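Can a robot do the packing yet? Common questions

Furley runs the Korletey test floor, where two-armed robots are tried on packing, sorting and kitchen chores. These are the questions we get most often from shop owners and from people who would like help at home. Answers are by Kekeli Bonsu and were last revised in April.

Can a robot pack a box on its own?

Some boxes, yes. If the box is open, the items are stiff and everything starts in the same place each time, our robots can usually manage it. Change the box size or leave the items in a heap and the results get worse quickly.

Which items are hardest?

Cables, bags, thin paper and anything that changes shape when picked up. A computer mouse is easy to hold compared with its cable. Instruction sheets are a problem because they lie flat against the bottom of the box and a two-finger gripper has nothing to pinch.

Why use two arms?

One arm can move an item from A to B. Closing a lid, opening a bag or holding a carton still while something goes in generally takes a second arm. It also doubles the number of things that can bump into each other, so we run both arms slower than we would run one.

How fast is it compared with a person?

Slower. In our last long trial at the Zukirberg warehouse we logged 1872 packing attempts on the same product. A trained packer there does 400 boxes in a shift, and we did not come close to that. Speed matters less for overnight work, where the robot can take its time — but someone still has to be on call to clear jams.

What about folding laundry and doing dishes?

Folding towels works in our tests, one at a time, from a flat start. Shirts are hit and miss. For dishes, we can load plates into a rack but we don't let the robot handle glasses or knives. No chore on our home list is ready to be left alone with children or pets in the house.

How does the robot learn a new task?

A person steers the arms through the job many times and the software is trained on those recordings. A simple task takes us 12 working days from first recording to first test. Plillow, our task software, lets the operator mark where an attempt went wrong.

Can I buy or rent one?

We don't sell to homes. Small shops can book a trial of 2 weeks at Korletey using their own products and boxes. Send us the box, the contents and any printed inserts, and tell us the order they go in.

What should I change in my shop first?

Use fewer box sizes. Pick cartons with lids that stay open by themselves, tie cables before packing, and keep the table clear of everything except the current order.

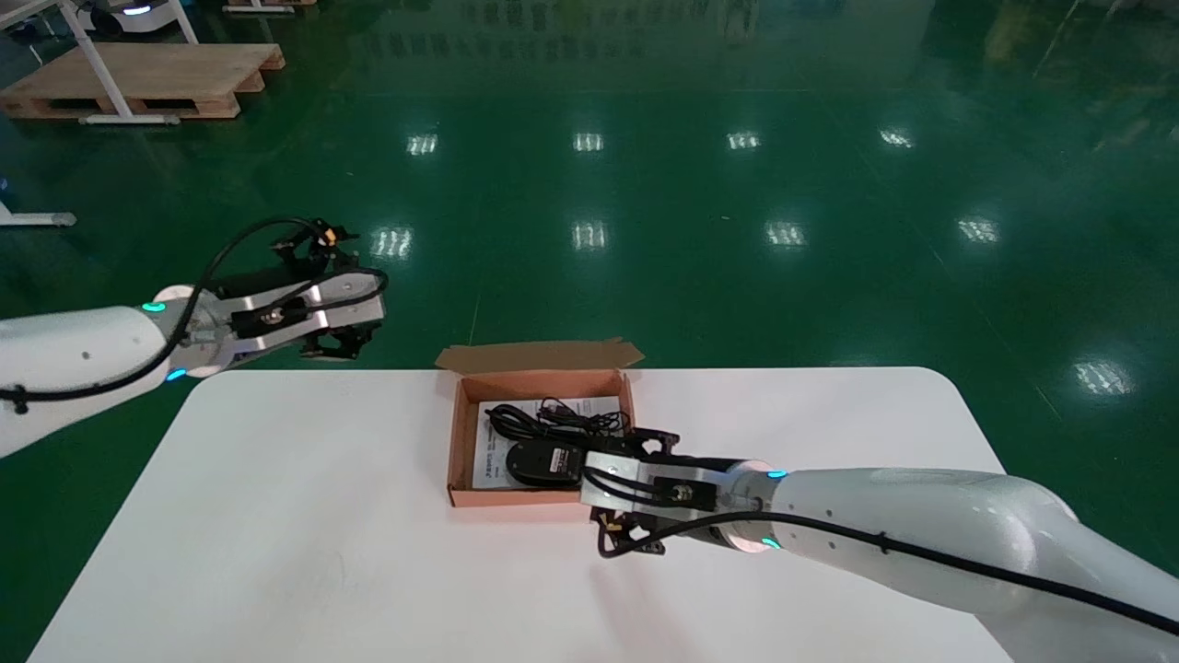

Packing test with a mouse, a coiled cable and an instruction sheet.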